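Session 2: Listening before you touch anything

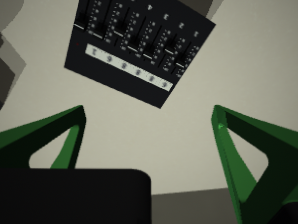 Notes by Dewanti Pelupessy
Sound for Small Venues, evening course

Hello again, and thanks to everyone who stayed behind to help coil cables. These are my notes from the session, tidied up a bit, plus what I'd like you to do before we meet again.

We spent most of the time on gain, and I know it felt slow. It's the one I got wrong for years! Set the gain with the singer singing properly, at the volume they'll use in the show — people mumble at soundcheck and then roar in the first chorus. Leave yourself some room at the top.

After that, faders. I start with the voice, get it comfortable, then bring everything else up underneath it. If you find yourself pushing one thing after another, stop and pull something down instead. Grażyna Dudek taught me that when I was mixing folk nights at the Zarkine, a room with a tin ceiling and 12 tables, and I still hear her muttering "down, down" whenever I reach for the guitar.

A few of you asked about feedback. Move the mic or the speaker first (that fixes most of it), and only then go hunting with the EQ. Small cuts, please.

Homework: pick a song you know well and listen to it for roughly 20 minutes, over and over, quietly. Write down what you hear on the left, on the right and in the middle. Then try it on rubbish speakers and see what goes missing.

Next time we'll do monitors, so bring earplugs and a pencil. Doors open at half six.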